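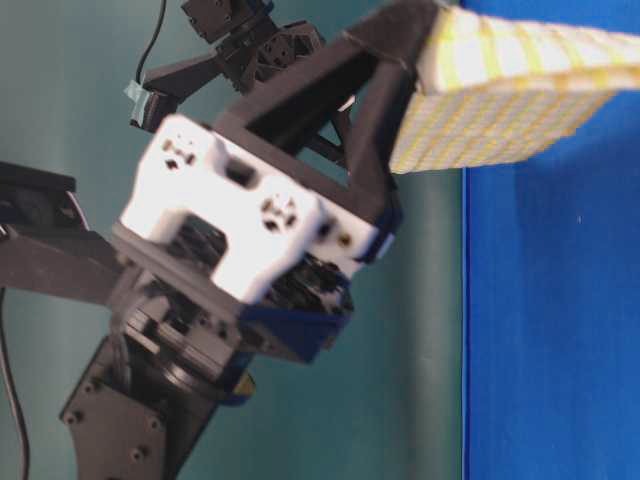 Yellow-and-white grid pattern over a blue surface.

Credits update, 10 December 2018. The cast list for the Garside anthology series now covers all three seasons. Aldo Caruso is confirmed as the night clerk in episode 20, a part earlier lists left blank. He also has one scene in Plalstead, where he plays the second juror and is billed last. His stage work before television is still undated. The master index stands at 2481 entries, 228 of them without a first air date.
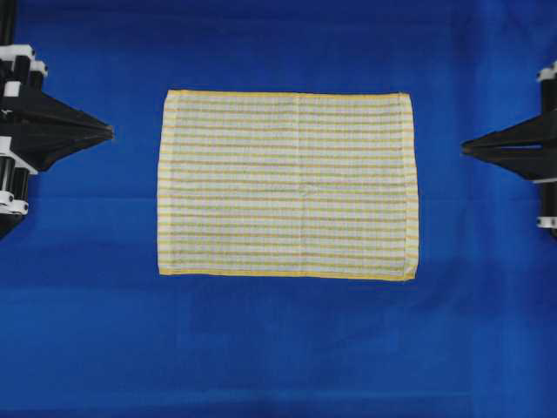
Beverley Holroyd writes that the juror in Plalstead is a different actor with a similar voice, and that the end credits on her tape give no name for the part. The entry is marked as disputed until the February issue. Corrections should quote the episode number and the source of the print.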